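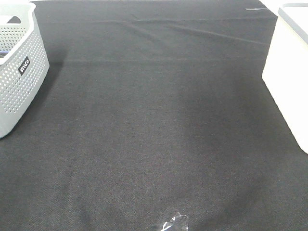 Grasp bench at Hostton from the fixed camera, dark mat down, gray basket left and white bin right.

Finger pad comparison, August

The Hostton bench spent most of August on one question: whether the Vakon textured pads hold folded cloth better than the smooth urethane pads we inherited from the Buchanan cell. Iason Sfakianakis ran both sets on the same arm, with the same controller gains and the same wrist camera.

The test logged 3312 grasp attempts over the two pad sets, of which 2925 were usable. The rest were thrown out for controller timeouts or a stale camera calibration. Grip force was held at one setting for the main block. A smaller block of 535 attempts was repeated at 70 percent of that force to see where slip begins.

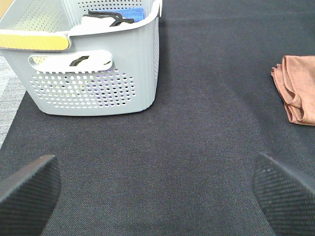

On single towels the two pads are close. The gap opens on folded stacks, where the smooth pads tend to take the top layer and leave the others. The textured pads pick up more layers per close at full force, and they keep most of that advantage in the reduced-force block. They are worse on thin straps and cords, which roll along the texture before they seat. Changing the approach angle helped a little – changing the closing speed did nothing we could measure.

Pad wear was minor. Lint is the larger maintenance item, and we now wipe both fingers at each battery of runs.

The wrist camera gave more trouble than the pads. Auto exposure drifted whenever a pale container filled much of the view, and depth on the dark mat dropped out in patches. Exposure is now locked at the start of each run. The fixed camera is used only for scoring and does not feed the controller.

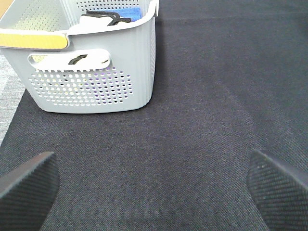
Wrist view over the mat with the textured fingers open, basket at upper left.

The textured pads stay on the Hostton arm for cloth work. Vondadbridge will repeat the strap and cord runs on its own arm with a shorter finger, using the same scoring sheet. Raw logs and the locked exposure values are on the shared drive under the bench name. Send requests for spare pads to Iason before the next parts order goes out.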